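Flirkgate Curbside Food Scrap Collection: Your Questions Answered
Updated in April, after the council's vote to extend the pilot
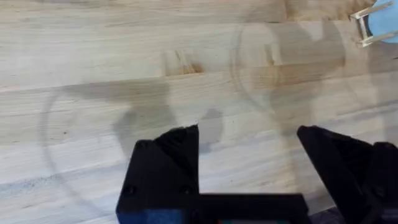
First of all, thank you to everybody who wrote in, called the town office or stopped one of us in the grocery store to ask about the food scrap program. We've tried to gather the questions that came up most often and answer them in plain words, and if yours isn't here, please do ask it anyway! A good many of you wanted to know whether you have to buy a special pail for the kitchen, and you don't. Any dish or bowl you already own will do for the day's peelings, even a round see-through dish or bowl (or perhaps a lid) like the one on the pale wooden tabletop shown, so long as you empty it into your outdoor bin before it gets unpleasant.

What did the council decide?
The council voted to keep the pilot going for another year and to add the Gretum neighborhood, which had been asking to join since the beginning. There are 734 households in the program now, and Gretum brings in another 135. The vote did not make the program permanent. That question comes back next spring, with a public hearing beforehand.

Do I have to take part?
No, it's entirely up to you. If you'd like to stop, call the town office and we'll come and pick up your bin, and you're welcome back later if you change your mind.

What does it cost me?
Nothing extra this year. The pilot is paid for out of the sanitation budget, and your regular trash bill stays as it was. We can't promise what a permanent program would cost, and we'd sooner say so now than surprise you.

What can go in the bin?
Fruit and vegetable scraps, bread, rice, pasta, eggshells, coffee grounds with their paper filters, meat and small bones. Please keep out plastic bags (yes, even the ones marked compostable, we're sorry to say), pet waste, grease and anything made of glass or metal.

When is pickup?
Once a week, on the same day as your trash. Have the bin at the curb by 7 a.m., with the lid latched, and leave a little space between it and your trash cart so the crew can get hold of it.

My bin never came, or it's cracked. What now?
Oh dear, please call us. Replacements usually arrive within 4 working days. We ordered 145 spare bins with the Gretum delivery, so there are plenty to go around.

Where does it all go?
To the composting yard on Bangera Road, next to the old salt shed. Residents can collect finished compost there on the first weekend of each month from May through October. Bring your own buckets and a shovel, and some proof of address.

How can I tell the council what I think?
Come to any regular meeting and sign up at the door for public comment, or drop a letter in the box outside the town office. Letters go into the meeting packet as long as they reach us by noon the day before.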